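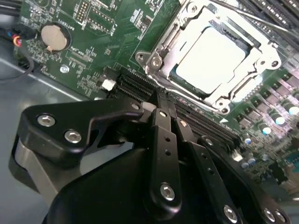
메모리를 먼저 빼고 소켓으로 넘어가니 손 들어갈 자리가 훨씬 넓더라는 의견이 지난 판을 본 독자에게서 들어왔습니다. 맞는 말씀이고, 이번 판에서는 순서를 그렇게 바꾸었습니다. 덕분에 3장이 한결 편해졌어요!

3장 소켓과 메모리 주변 정비

이 장은 Burdale 데스크톱 재정비 안내서에서 가장 손맛이 좋은 부분입니다. 쿨러를 떼고, 묵은 서멀 페이스트를 닦고, 프로세서를 꺼냈다가 제자리에 앉히고, 메모리 슬롯까지 깨끗이 하는 데 약 30분이 걸립니다. 처음이라면 시간을 넉넉히 잡으세요. 두 번째 본체부터는 걸쇠 소리만 듣고도 제대로 물렸는지 알게 됩니다.

2장에서 옆판을 열고 본체를 눕힌 상태에서 시작합니다. 옆판을 아직 열지 않았다면 2장으로 돌아가세요.

3.1 준비물

십자드라이버(중간 크기, 끝이 닳지 않은 것)
보풀이 적은 천 또는 커피 필터
Grevar 세정액, 또는 농도가 높은 이소프로필 알코올
Sarkar 서멀 페이스트
플라스틱 주걱
정전기 방지 손목띠
Grorkeck 부품 트레이(칸이 나뉜 것)
부드러운 붓과 손 펌프형 블로어
손전등이나 각도 조절이 되는 스탠드

트레이가 없으면 달걀판도 아주 훌륭합니다. 칸마다 종이테이프로 '쿨러 나사', '메모리', '프로세서'라고 적어 두면 조립할 때 기분이 정말 좋습니다. 다만 프로세서와 메모리는 달걀판에 바로 두지 말고 정전기 방지 봉투에 넣어 보관하세요.

주의: 금속 주걱이나 커터 칼은 쓰지 마십시오. 페이스트가 딱딱하게 굳어 있어도 마찬가지입니다.

3.2 시작하기 전에

1. 전원 코드를 뽑고 뒷면에 꽂힌 나머지 케이블도 모두 뺍니다.
2. 앞면 전원 버튼을 5초 동안 누르고 있다가 뗍니다.
3. 손목띠를 차고 집게를 케이스의 도색되지 않은 금속 부분에 물립니다.
4. 스탠드를 옆에서 비스듬히 비춥니다. 바로 위에서 비추면 프로세서 덮개와 소켓 틀이 번쩍거려서 남은 얼룩이 보이지 않습니다.
5. 케이블이 지나가는 길을 휴대전화로 찍어 둡니다. 전체 한 장, 소켓 쪽 한 장, 드라이브 쪽 한 장이면 충분합니다.

참고: 사진을 찍을 때는 메인보드에 인쇄된 글자가 읽히도록 한 장쯤은 가까이서 찍으세요. 나중에 커넥터를 되꽂을 때 이 글자가 큰 도움이 됩니다.

3.3 메모리 빼기

1. 슬롯 양쪽 끝의 걸쇠를 확인합니다.
2. 두 걸쇠를 바깥쪽으로 동시에 눕힙니다. 모듈이 살짝 떠오르면 제대로 된 것입니다.
3. 모듈의 양 모서리를 잡고 똑바로 들어 올립니다. 금색 단자에는 손을 대지 않습니다.
4. 어느 슬롯에서 나온 모듈인지 봉투에 적습니다.
5. 빈 슬롯을 블로어로 불어 냅니다. 블로어 끝이 슬롯 안쪽 접점에 닿지 않도록 조금 떨어뜨려 잡으세요.

먼지가 슬롯 바닥에 눌어붙어 있으면 마른 붓으로 길이 방향으로만 쓸어 주세요. 가로로 문지르면 접점에 붓털이 걸릴 수 있습니다. 젖은 천은 슬롯에 쓰지 않습니다.

참고: 걸쇠가 한쪽만 움직이는 보드도 있습니다. 꿈쩍도 하지 않는 쪽을 억지로 밀지 말고, 움직이는 쪽만 연 다음 그쪽부터 모듈을 들어 올리세요.

3.4 쿨러 떼기

1. 쿨러 팬의 전원 커넥터를 뺍니다. 선을 당기지 말고 커넥터 몸통을 잡습니다.
2. 쿨러 나사를 대각선 순서로 조금씩 풉니다. 한 나사를 끝까지 풀고 다음으로 넘어가면 쿨러가 기울어집니다.
3. 나사가 모두 풀렸으면 쿨러를 좌우로 아주 조금 비틀어 봅니다. 부드럽게 돌아가면 그대로 들어 올립니다.
4. 돌아가지 않으면 멈추고, 헤어드라이어의 약한 바람을 쿨러 옆면에 잠시 쐬어 준 뒤 다시 해 봅니다.
5. 떼어 낸 쿨러는 바닥면이 위로 오게 뒤집어 둡니다.

쿨러가 빠지는 순간이 이 장의 하이라이트입니다. 오래된 페이스트가 드러나면 누구나 한 번쯤 '이걸 달고 여태 돌아갔단 말이야?' 하게 되거든요. 색이 어떻든, 뻑뻑하든 가루가 되었든 닦는 방법은 같습니다. 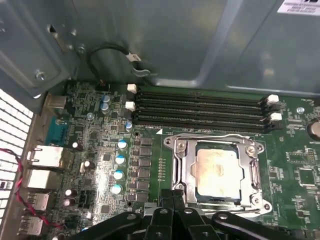
그림 3-2. 페이스트 자국이 남은 프로세서와 비어 있는 메모리 슬롯

3.5 묵은 페이스트 닦기

닦는 동안 프로세서는 소켓 틀에 물린 채로 둡니다. 틀이 단단히 잡아 주고 있어서 힘을 조절하기가 좋습니다.

1. 두껍게 남은 부분이 있으면 플라스틱 주걱을 눕혀서 가운데 쪽으로 살살 모읍니다.
2. 모인 덩어리를 마른 천으로 집어냅니다.
3. 천에 Grevar 세정액을 몇 방울 묻힙니다. 세정액을 프로세서에 바로 떨어뜨리지 마십시오.
4. 바깥에서 가운데로 닦습니다. 천은 한 번 닦을 때마다 깨끗한 면으로 바꿉니다.
5. 천에 회색이 묻어나지 않을 때까지 되풀이합니다.
6. 쿨러 바닥면도 같은 방법으로 닦습니다.
7. 양쪽 모두 완전히 마를 때까지 기다립니다. 5분이면 넉넉합니다.

뿌옇게 번진 막이 끝까지 남는 경우가 있습니다. 각도를 바꿔 가며 빛을 비춰 보면 어느 쪽이 덜 닦였는지 금방 보여요. 덮개에 새겨진 글자가 또렷하게 읽히면 거의 다 된 것입니다. 글자 획 안쪽에 남은 아주 가는 얼룩까지 파낼 필요는 없습니다.

주의: 소켓 틀 가장자리로 페이스트가 넘어가 있으면 면봉 끝을 조금만 적셔서 닦습니다. 면봉의 솜이 풀리기 시작하면 곧바로 새것으로 바꾸세요. 틀 아래로 솜이 들어가면 꺼내기가 무척 번거롭습니다.

3.6 프로세서 꺼내기

프로세서를 교체하지 않고 페이스트만 새로 바를 때는 이 절을 건너뛰고 3.8로 가도 됩니다. 소켓 점검까지 하려면 계속 진행하세요.

1. 고정 레버를 아래로 살짝 누르면서 바깥쪽으로 뺀 다음 천천히 세웁니다.
2. 누름판을 들어 완전히 젖힙니다.
3. 프로세서 모서리의 방향 표시와 보드에 인쇄된 삼각형을 눈으로 확인하고, 사진도 한 장 찍습니다.
4. 프로세서의 양옆을 엄지와 검지로 잡고 수직으로 들어 올립니다.
5. 곧바로 보관 케이스나 정전기 방지 봉투에 넣습니다.
6. 누름판을 조심히 덮어 둡니다.

주의: 프로세서가 빠진 소켓 위로는 공구를 넘겨 주고받지 마십시오. 핀 위에 드라이버를 떨어뜨리면 되돌릴 방법이 거의 없습니다.

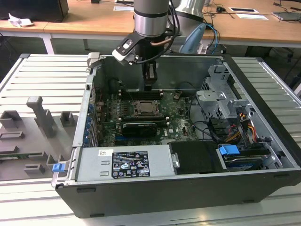
빈 소켓을 점검할 때는 손을 대지 않고 눈으로만 봅니다. 스탠드를 낮게 두고 빛을 거의 옆에서 비추면 핀이 가지런한 줄무늬를 이룹니다. 줄무늬가 끊기거나 한 점만 유난히 반짝이는 곳이 있으면 돋보기로 다시 보세요. 보는 방향을 한 번 더 바꾸면 확실합니다.

먼지가 앉아 있으면 블로어로만 불어 냅니다. 붓, 면봉, 천은 모두 금물이고 입으로 부는 것도 안 됩니다. 휜 핀을 발견했다면 작업을 멈추고 안내서 104쪽의 '소켓 핀 판정표'를 펼쳐 해당하는 항목을 찾으세요. 판정표에는 그대로 써도 되는 경우와 보드를 바꿔야 하는 경우가 나뉘어 있습니다.

소켓이 비어 있는 동안에는 누름판을 덮어 두고 주변을 둘러보면 좋습니다. 케이스가 눕혀져 있으니 이만큼 보기 좋은 때가 또 없어요. 다음 항목을 차례로 살핍니다.

커패시터 윗면이 평평한지
드라이브 쪽으로 가는 전원선이 금속 브래킷 모서리에 눌리지 않았는지
SATA 케이블이 심하게 꺾이지 않았는지
확장 카드가 슬롯에 고르게 들어가 있는지
뒷면 쪽 확장 슬롯 걸쇠가 모두 닫혀 있는지
빠져나온 나사가 케이스 바닥에 굴러다니지 않는지

커패시터 윗면이 볼록하거나 갈색 얼룩이 배어 나왔으면 그 보드는 더 진행하지 말고 따로 빼 둡니다. 전원선이 눌려 있으면 피복이 벗겨졌는지 손전등으로 비춰 본 다음 길을 다시 잡아 주세요. 이때 케이블 타이를 너무 꽉 조이지 마십시오.

주의: 전원 공급 장치의 덮개는 어떤 경우에도 열지 않습니다. 통풍구의 먼지는 바깥에서 블로어로 불어 내고, 이상한 냄새가 나거나 안에서 무엇이 구르는 소리가 나면 통째로 교체하세요.

3.7 프로세서 다시 앉히기

1. 레버를 세우고 누름판을 젖힙니다.
2. 프로세서의 방향 표시를 앞서 찍은 사진과 맞춥니다.
3. 수평을 유지하면서 소켓 위에 내려놓습니다. 누르지 마십시오. 홈이 맞으면 제 무게로 앉습니다.
4. 네 모서리의 높이가 같은지 옆에서 봅니다.
5. 누름판을 덮고 레버를 내려 걸쇠 밑에 겁니다.

레버를 내릴 때는 생각보다 힘이 들어갑니다. 약간 뻑뻑한 느낌은 정상이니 놀라지 마세요! 그래도 중간에서 턱 걸리고 더 내려가지 않으면 다시 세우고 2번부터 합니다. 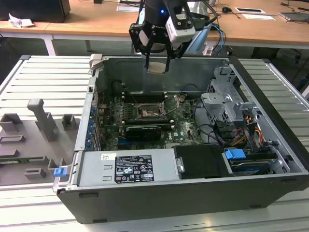
글: 표윤재
Burdale 데스크톱 재정비 안내서 집필 담당

3.8 새 페이스트 바르기

제가 이 안내서에서 제일 신나게 쓴 절입니다. 콩알이냐 십자냐 얇게 펴기냐를 두고 이야기가 끝이 없는데, 재정비 작업에서는 가운데 콩알 방식으로 통일하기를 권합니다. 누가 작업하든 양이 비슷하게 나오고, 다음에 열었을 때 퍼진 모양을 비교하기도 쉽습니다.

1. Sarkar 페이스트의 뚜껑을 열고 휴지에 조금 짜서 버립니다. 처음 나오는 부분에 기름만 분리되어 있을 때가 있습니다.
2. 덮개 한가운데에 작은 완두콩 크기로 짭니다.
3. 주사기를 살짝 돌리면서 떼어 꼬리를 끊습니다.
4. 손가락으로 펴지 않습니다. 쿨러가 눌러 펴 줍니다.
5. 뚜껑을 바로 닫습니다.

양이 많아 보이면 주걱으로 걷어 내고, 지저분해졌다 싶으면 미련 없이 닦고 다시 하세요. 연습 삼아 투명한 플라스틱판을 대고 눌러 보는 것도 재미있습니다. 퍼지는 모양을 한 번만 보고 나면 손이 양을 기억합니다.

3.9 쿨러와 메모리 되돌리기

1. 쿨러를 수직으로 내려 나사 구멍에 맞춥니다. 닿은 뒤에는 들었다 놓지 마십시오.
2. 나사를 대각선 순서로 몇 바퀴씩 조입니다. 모두 걸린 것을 확인한 뒤 끝까지 조입니다.
3. 팬 전원 커넥터를 꽂고, 선이 날개에 닿지 않게 돌려 둡니다.
4. 메모리를 원래 있던 슬롯에 맞추고 홈의 위치를 확인합니다.
5. 양 끝을 고르게 눌러 걸쇠가 딸깍 올라오게 합니다.
6. 작업 전에 찍은 사진과 비교합니다.

걸쇠가 스스로 올라오지 않았다면 모듈이 덜 들어간 것입니다. 걸쇠만 손으로 밀어 세우지 말고 모듈을 뺐다가 다시 꽂으세요.

쿨러를 한 번 내려놓았다가 다시 들었다면 페이스트에 공기가 들어갔을 수 있으니 양쪽을 닦고 3.8부터 되풀이합니다. 번거롭긴 해도 이미 손에 익은 작업이라 금방 끝납니다.

3.10 첫 전원

트레이에 남은 나사가 있는지 보고, 케이스 안에 드라이버나 천 조각이 없는지도 봅니다. 손목띠를 풀고 전원 코드와 모니터를 연결한 뒤 전원 버튼을 누릅니다.

화면이 나오지 않을 때: 전원을 끄고 코드를 뽑은 다음 메모리를 다시 꽂습니다. 그래도 같으면 모듈 하나만 남기고 켜 봅니다.

팬이 돌다가 바로 멈출 때: 보드로 가는 전원 커넥터와 쿨러 팬 커넥터를 확인합니다.

날짜와 시각이 초기화되어 있을 때: 보드의 동전형 전지를 새것으로 바꾸고 설정 화면에서 시각을 다시 맞춥니다. 전지 교체는 4장에 있습니다.

팬 소리가 계속 클 때: 설정 화면에서 프로세서 온도를 봅니다. 값이 계속 올라가면 전원을 끄고 쿨러 나사가 고르게 조여졌는지 확인하세요.

정상으로 켜졌다면 작업표의 '소켓' 칸과 '메모리' 칸에 표시하고, 사용한 페이스트 이름을 비고에 적습니다. 옆판은 4장을 마친 뒤에 닫습니다.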